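Mallovis: Small Portions on a Shared Tray
Progress report 2, submitted to the McAlister Fund
Prepared by Anahera Tuhiwai, with kitchen records kept by Stela Marinescu
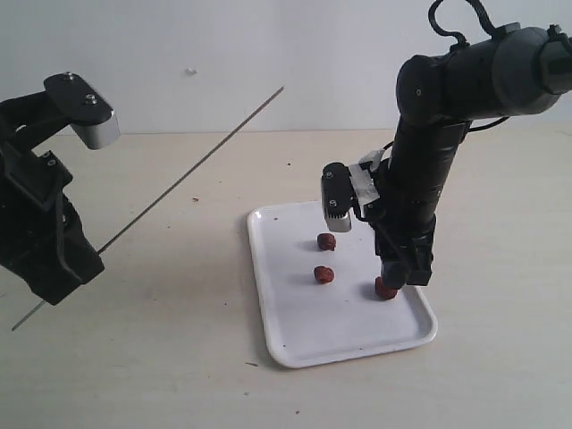
The reporting period runs from the end of the first report to the close of March. Work covered the serving tray, the table surface, the recipes for the small round pieces and the handling checks. The tasting sessions planned for the same period were started but not completed, and the position on those is given under Delays.

Purpose of the work

Mallovis looks at how small pieces of food can be served to people who eat with their fingers and find cutlery difficult. The grant covers the making of the pieces, the choice of a tray to serve them on, and written guidance for kitchens that serve lunch in day centres. It does not cover nutrition advice for individuals, and we have turned down two requests to extend the work in that direction.

Recipes

Two families of recipe are in use. The first is fruit-based, made from date paste with ground oats. The second is savoury, made from minced meat with a tomato glaze. Both are shaped by hand into rounds. We had expected to drop one family by this point. Both remain, as the centres asked for a sweet and a savoury option that could be handled in the same way.

The fruit recipe is stable. The paste comes from Cluvenetti and is delivered chilled. One delivery was coarser than the others and the rounds made from it split along one side when lifted. Stela Marinescu now passes a spoonful of each delivery through a sieve before the batch is mixed. No further splitting has been recorded.

The savoury recipe has been changed twice. The original glaze stayed tacky after cooling and the rounds stuck to one another when they were set close together. The sugar was reduced in the first change and the cooking time lengthened in the second. The surface is still glossy, which the centres like, and it marks the fingers less than before. The recipe sheet attached to the first report should be discarded and the revised sheet used in its place.

At the end of the period 500 rounds had been made across both families, including those used for shelf-life checks. The record sheets give the batch, the recipe version, the person shaping and the result of the split test. A copy can be sent on request.

Tray

The first report set out three candidate trays: a wooden board, a steel dish and a white plastic tray with a low rim. The plastic tray has been chosen. The wooden board was easy to hold steady but took up colour from the glaze and did not come clean in a domestic dishwasher. The steel dish was cold to the touch when it came out of the chiller, and the glare from overhead lights made it hard for some people to see where the food was.

The white surface gives a strong contrast with dark food. This matters most for the fruit rounds, which are close in colour to the wooden board and were missed on it several times. Contrast between the tray and the table is weaker where the table is also pale. We tried a coloured band around the rim at one centre. It helped some people find the edge and led others to pick at the band itself, and it has been withdrawn.

The rim has a second use. A round that rolls is stopped by it, and a person with a weak pinch can push the piece against the rim and lift it from there. A higher rim does this better but gets in the way of the wrist. The low rim has been kept.

Trays with square corners were excluded early on. Food caught in the corners and the washing-up took longer.

Table and layout

The test table is set against a plain wall, with nothing stored on the top during a session. The guidance for centres will say the same in simpler terms: clear the table, put the tray within reach, and take away the salt, the napkin holder and the flowers. The last of these has met some resistance from staff and we have agreed to describe it as a preference.

Spacing on the tray was looked at in some detail. Rounds placed touching one another are hard to separate and tend to be picked up in pairs. Rounds spread to the edges are often left. A loose group with a gap wide enough for two fingertips gave the fewest drops. The guidance will show this as a simple drawing and will suggest serving few pieces at a time, with the tray refilled as needed. Several centres already work like this for other foods.

The angle of the tray made less difference than expected. People turned it to suit themselves where they could. Where they could not, a tray set slightly off square, with one end nearer the preferred hand, was found more comfortable than one set parallel to the table edge. The sample is small and we would not wish to put it more strongly than that.

Handling checks

Each recipe version is checked for how well it survives being picked up, held and put down. The piece should keep its shape under a light grip and should give slightly under a firm one. It should leave no more than a trace on the tray.

Of the versions tried since the first report, the current fruit recipe passes on all points when eaten on the day it is made. On the following day the outside dries and wrinkles more deeply. This does not affect the grip, but two centres commented on the look. The current savoury recipe passes when cool. Straight from the oven it is too soft and should be left to stand – the guidance will give a time once the last oven checks are done.

Size remains a compromise. Larger rounds are easier to find and hold but have to be bitten through, and some of the people we are working with are advised against that. Smaller ones are lost on the tray. The present size, near that of a grape, was agreed with the centres for handling trials only. Anything served at lunch follows the texture advice on each person's file, and staff cut or soften the pieces where that advice calls for it. This paragraph will be repeated on the front page of the guidance.

Tasting sessions

A total of 39 people have taken part at the Jamel day centre. All had agreed to do so, either themselves or through a family member where that was the proper route. Each was offered a tray at the usual lunch table and could stop at any point. Comments were written down by staff in the person's own words where possible.

Preference between sweet and savoury was close. Comments on the sweet rounds mostly concerned flavour. Comments on the savoury ones mostly concerned the glaze, and many of these were made before the second recipe change. They have been kept in the record but should not be read as applying to the current version.

Delays

Sessions at the second centre did not take place. Its kitchen was closed for repair to the extraction and lunches were brought in from outside. The manager has offered dates in the next period. The target for the whole project is 70 people, and we still expect to reach it if those dates hold.

The printed guidance is also behind. The text is in draft, and the drawings have been started.

Spending

Ingredients and trays are within budget. Travel is below budget on account of the sessions that were not held. We ask the Fund to allow the unspent travel money to be carried forward to the next period under the same heading. No movement between headings is requested.

Next period

Finish the oven checks and fix the standing time for the savoury recipe.
Hold the outstanding tasting sessions at the second centre.
Repeat the savoury tasting at Jamel with the current glaze.
Send the draft guidance to both centres for comment, then to the Fund.
Confirm with Cluvenetti whether a finer paste can be supplied as standard and at what price.

Questions on the kitchen records should go to Stela Marinescu. All other correspondence, including the decision on travel money, should be addressed to Anahera Tuhiwai.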